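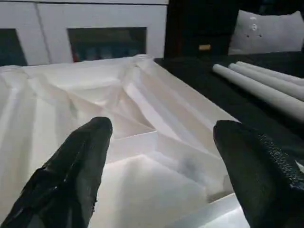

Print this page | E-mail this page

Keeping the medicine cupboard in order

Every February I empty our medicine cupboard on to the kitchen table, and every year I am surprised by what has crept to the back of it. Last time there were 2 bottles of the same cough mixture, both opened, and a box of 64 tablets that had gone out of date before we moved to Grivstead.

Start by reading the dates, all of them, including the plasters and the antiseptic cream. Anything past its date goes in a paper bag for the chemist, who will take it back for you – please don't tip it down the sink. Leave tablets in the box they came in, with the leaflet, however tempting it is to save room.

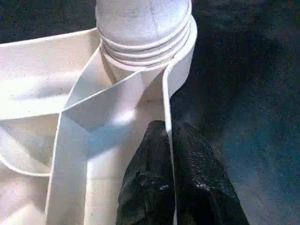

Folds and stitching in off-white fabric.

My neighbour Sunee Kongkaew writes the day of opening on the label of her eye drops, and I have copied her ever since. Many drops are only good for a few weeks once opened, so do look at the leaflet.

The bathroom is a poor place for any of it, I'm afraid, with all that steam.
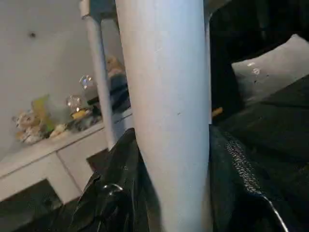 A high shelf in the bedroom suits us much better, well out of reach when the grandchildren come, and I keep a list taped inside the door so we know what needs buying.

Print this page | E-mail this page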